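## 3. Setting the table for a Treltum run

Gredbridge robotics club, hand exercise. Read section 2 first. 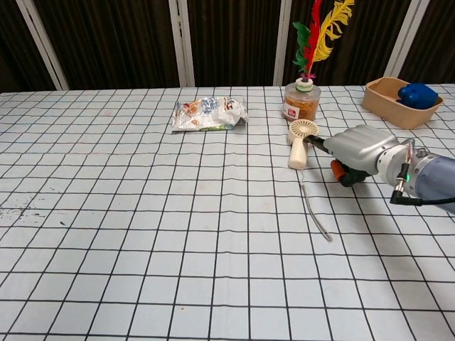
The kit sheet promises that any household clutter will do. We doubt it, so start small.

1. Lay the gridded cloth and pull it as flat as it will go. Creases spoil the position readings, whatever the sheet says.
2. Set out the objects towards the back and leave the front clear.
3. Check for the green light at the wrist before you load a program.
4. Run the first reach at 8% speed. Go to 100% only if Fergal Ó Conaill agrees – he rarely does.

**Note:** "Self-calibrating" is the maker's word. Recalibrate by hand after every 9 runs.

**Caution:** Keep fingers away from the hand while it is closing. The soft-grip setting is not a safety feature.

If a grasp fails 3 times, stop and write it in the log. Sơn Ông has the spare cables.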